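손님방 준비 요령, 절반은 걸러 들으세요
난민 신청 청소년에게 방을 내주는 가정을 위한 살림 메모

글쓴이 Gemma Bellamy / 번역 및 정리: Rivorico 살림 게시판
2022년 12월 26일

혼자 국경을 넘어온 십대에게 방을 내주겠다고 신청하면 제일 먼저 날아오는 것이 준비물 목록입니다. 제가 받은 목록은 여섯 장이었습니다. 아로마 디퓨저, 환영 팻말, 고향 풍경이 담긴 액자, 색을 맞춘 수건 세트. 읽다가 덮었습니다. 호텔을 차리라는 건지 방을 빌려주라는 건지 알 수가 없더군요. 그 뒤로 세 아이가 우리 집 뒷방을 거쳐 갔고, 목록에 있던 물건 가운데 지금도 쓰는 것은 멀티탭과 빨래 바구니뿐입니다.

그러니 아래 요령도 너무 믿지는 마십시오. 우리 집에서 통한 것, 안 통한 것, 남들이 통한다고 우기는데 저는 못 믿겠는 것을 섞어 적었습니다. 법률 문제나 서류 절차는 다루지 않습니다. 그건 담당자에게 물으세요. 저는 얼룩과 냄비와 이불을 이야기하겠습니다.

방 고르기

볕이 제일 잘 드는 방을 주라는 말을 많이 합니다. 글쎄요. 우리 집에서 볕이 잘 드는 방은 길가 쪽이고, 밤이면 차 소리와 전조등이 그대로 들어옵니다. 첫 아이는 그 방에서 이틀을 자고는 뒷방으로 옮겨도 되냐고 물었습니다. 뒷방은 좁고 겨울에 좀 춥습니다. 그래도 조용합니다. 방이 둘이면 둘 다 보여 주고 고르게 하면 됩니다.

문에는 안에서 잠그는 걸쇠를 다세요. 드라이버 하나면 끝나는 일입니다. 나사 구멍을 먼저 가는 송곳으로 뚫어 두면 문짝이 갈라지지 않습니다. 바깥에서 동전으로 돌려 열 수 있는 욕실용이면 급할 때도 걱정이 없습니다. 단체에 따라 걸쇠에 관한 규정이 따로 있으니 달기 전에 한 번 확인하시고요. 이걸 두고 아이를 못 믿게 되지 않겠느냐고 묻는 분이 꼭 있는데, 저는 그 질문을 이해해 본 적이 없습니다.

침구

새 이불 세트를 통째로 사라는 조언은 무시해도 됩니다. 깨끗하면 됩니다. 다만 새로 산 것이라면 덮기 전에 반드시 한 번 빠세요. 풀기가 빠지지 않은 새 시트는 뻣뻣하고 냄새도 납니다. 섬유유연제는 권하지 않습니다. 향이 강하면 머리가 아프다는 아이가 있었고, 수건은 유연제를 쓸수록 물을 덜 먹습니다. 찜찜하면 헹굼 칸에 흰 식초를 반 컵 넣으세요. 식초가 모든 것을 해결한다는 사람들과 한편이 되고 싶지는 않지만, 수건에 한해서는 효과를 봤습니다.

물세탁 온도는 60도면 충분하다는 쪽과 90도로 삶아야 한다는 쪽이 늘 싸웁니다. 저는 평소에는 라벨에 적힌 대로만 합니다. 삶아서 좋아진 시트보다 삶아서 줄어든 시트를 더 많이 봤습니다.
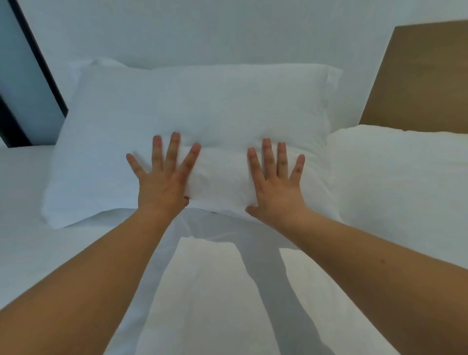
베개를 몇 개 놓을지는 의외로 의견이 갈립니다. 준비물 목록에는 장식용 쿠션까지 넣으라고 되어 있었는데, 장식 쿠션은 첫날 밤에 바닥으로 내려가서 다시 올라오지 않습니다. 한 개는 침대에, 한 개는 장 안에 두고 어디 있는지만 알려 주세요. 베개를 고를 때는 포장지의 문구를 믿지 말고 사진처럼 두 손을 펴서 꾹 눌러 보십시오. 눌렀다가 손을 떼고 얼마나 돌아오는지를 보는 겁니다. 손자국이 그대로 남아 있으면 값이 얼마든 수명이 다 된 것으로 칩니다. Sauerland라는 이름이 붙은 비싼 베개를 선물로 받은 적이 있는데, 이 시험을 한 철도 못 넘겼습니다.

오래된 누런 베개를 하얗게 되살린다는 비법도 돌아다닙니다. 과탄산소다, 주방세제, 레몬즙, 심지어 아스피린까지 나옵니다. 과탄산소다와 뜨거운 물은 어느 정도 듣습니다. 나머지는 들러리라고 봅니다. 그리고 하얘진 베개가 푹신해진 베개는 아닙니다. 말릴 때는 속까지 말랐는지 꼭 확인하세요. 겉만 마른 베개는 며칠 지나면 쉰내가 나고, 그때는 다시 빨아도 소용이 없었습니다.

부엌

가장 흔한 조언이 "고향 음식을 해 주세요"입니다. 저도 해 봤습니다. 인터넷에서 찾은 조리법으로 콩을 삶고 옥수수 가루를 반죽했는데, 아이가 예의 바르게 두 입을 먹고는 시리얼을 찾았습니다. 나중에 들으니 자기네 동네에서는 그렇게 안 먹는다고 합니다. 한 나라 안에서도 집집마다 콩 삶는 법이 다른데, 화면에서 본 조리법 하나로 누구의 고향을 만들겠다는 건 좀 뻔뻔한 일이었습니다.

그 뒤로는 재료를 사 놓고 부엌을 비켜 줍니다. 마른 콩, 쌀, 양파, 마늘, 고추, 라임, 식용유. 장 보러 같이 가서 직접 고르게 하면 더 낫습니다. 가격표를 보고 아무것도 안 집는 아이도 있으니 바구니를 따로 하나 들려 주세요.

마른 콩 이야기가 나온 김에 적습니다. 불릴 때 소금을 넣으면 껍질이 안 무른다는 말은 우리 집에서는 틀렸습니다. 소금물에 불린 쪽이 껍질이 덜 터졌고 간도 잘 뱄습니다. 베이킹소다는 아주 조금만 넣으세요. 많이 넣으면 비누 맛이 납니다. 강낭콩은 불린 물을 버리고 새 물을 부어 처음에 팔팔 끓여야 합니다. 약한 불의 전기 슬로쿠커에 바로 넣는 것은 하지 마십시오. 덜 익은 강낭콩은 탈이 납니다.

냄비를 태웠을 때는 혼내지 말고 보여 주면 됩니다. 탄 냄비에 물을 자작하게 붓고 베이킹소다를 넣어 끓인 뒤 식혀서 나무 주걱으로 밀어내세요. 알루미늄 냄비에는 베이킹소다를 쓰지 마세요, 시커멓게 변합니다. 식초와 베이킹소다를 한꺼번에 부으면 거품이 요란한데, 거품이 때를 빼 준다는 말은 믿지 않습니다. 서로 중화돼서 밍밍한 소금물 비슷한 것이 남습니다.

냉장고에는 그 아이 칸을 하나 정해 두세요. 종이테이프에 이름을 써서 붙이면 됩니다. 테이프 자국은 식용유를 묻혀 문지르면 떨어집니다. Keith Blackburn 씨는 칸을 나누면 남처럼 군다며 반대하던데, 그 집에서는 아이가 한동안 물 한 잔도 물어보고 마셨다고 합니다. 판단은 각자 하시죠.

방에 먹을 것을 숨기는 아이가 있습니다. 빵을 서랍에 넣어 두기도 합니다. 개미를 막겠다고 서랍을 뒤지는 것보다 뚜껑이 꽉 닫히는 통을 하나 주는 편이 낫습니다. 비스킷과 땅콩, 말린 과일을 담아서요. 알레르기가 있는지는 먼저 물어보시고요. 계피 가루로 개미를 쫓는다는 요령은 두 번 해 봤고 두 번 다 계피 묻은 개미를 봤습니다. 길목을 비눗물로 닦고 틈을 실리콘으로 메우는 게 빨랐습니다.

옷과 신발

옷을 미리 사 두지 마세요. 치수를 틀립니다. 속옷과 양말 정도만 포장을 뜯지 않은 채로 두고, 나머지는 같이 가서 삽니다. 기부받은 옷 보따리를 통째로 넘기는 것도 저는 말리고 싶습니다. Derek Wragg 씨가 80리터짜리 자루를 들고 왔을 때 안에서 나온 것은 늘어난 스웨터와 짝 없는 장갑이었습니다. 고마운 마음은 고마운 마음이고, 걸레는 걸레입니다.

입고 온 옷은 낡았어도 함부로 버리면 안 됩니다. 빨아도 되는지 먼저 물으세요. 진흙 얼룩은 완전히 말린 다음 털어 내고 찬물부터 시작합니다. 땀 얼룩은 세탁비누를 문질러 잠깐 두었다가 빱니다. 피 얼룩에 뜨거운 물을 부으면 굳어 버리니 찬물만 쓰시고요. 주머니는 꼭 본인이 비우게 하세요. 전화번호가 적힌 종이 한 장이 세탁기 안에서 죽이 되는 걸 저는 한 번 봤고, 다시 보고 싶지 않습니다.

젖은 운동화에 신문지를 넣으라는 요령은 맞습니다. 다만 한 번 넣고 밤새 두면 별로고, 눅눅해질 때마다 갈아 줘야 합니다. 난로 앞에 바짝 붙이면 밑창 접착이 떨어집니다. 떨어진 밑창은 신발용 접착제를 얇게 발라 고무줄로 묶어 둡니다. 순간접착제는 딱딱하게 굳어서 걸으면 다시 갈라졌습니다.

전화기와 콘센트

어머니든 이모든 전화할 사람이 있는 아이에게는 충전기가 이불보다 급할 때가 있습니다. 침대 옆에 콘센트가 없으면 벽을 따라 전선을 돌리고 클립으로 고정하세요. 양탄자 밑으로는 넣지 마십시오. 발에 밟혀 피복이 상합니다. Marari 멀티탭을 하나 샀는데 스위치 불빛이 어찌나 밝은지 검은 테이프를 잘라 붙였습니다.

와이파이 비밀번호는 종이에 크게 적어 책상에 두세요. 숫자 1과 소문자 l을 구분해서 쓰시고요. 별것 아닌 것 같아도 비밀번호를 세 번 물어보는 일이 그 나이에는 꽤 창피합니다.

돈 쓸 데와 안 쓸 데

인터넷에는 "환영 꾸러미"라는 이름으로 묶어 파는 물건이 있습니다. Grevura에서 나온 것을 뜯어 보니 칫솔, 작은 비누, 얇은 수건, 그리고 격려 문구가 적힌 카드였습니다. 같은 것을 동네 가게에서 하나씩 사면 훨씬 쌉니다. 카드는 빼고요.

제가 돈을 쓰라고 하는 곳은 수건, 방한이 되는 겉옷, 책상 스탠드입니다. 스탠드는 밝기 조절이 되는 것이 좋습니다. 불을 끄고 못 자는 아이가 있는데, 천장등을 밤새 켜 두는 것보다는 낫습니다. 창틀 찬바람은 문풍지로 막되, 붙이기 전에 창틀을 알코올로 닦아야 3월까지 버팁니다. 에어캡을 유리에 붙이면 난방비가 절반이 된다는 글도 읽었습니다. 우리 집 고지서는 그 글을 못 읽은 모양입니다.

독자 메모

Nga Ông: 콩 부분 동의합니다. 저희는 압력솥을 쓰는데 아이가 김 빠지는 소리를 무서워해서 일반 냄비로 바꿨어요. 시간은 더 걸려도 부엌에 같이 앉아 있게 되더라고요.

Blandine Guérin: 식초는 수건 고무 부분이 아니라 세탁기 고무 패킹에 안 좋다고 들었는데요. 매번 넣으시나요?

Gemma Bellamy: 매번은 아닙니다. 수건이 뻣뻣해졌을 때만 넣고, 패킹은 쓰고 나서 마른 천으로 닦습니다. 패킹이 상한다는 말도 유연제 회사 말도 저는 반쯤만 믿습니다.

Keith Blackburn: 냉장고 칸 이야기는 제가 말한 것과 조금 다릅니다. 물이 아니라 우유였습니다.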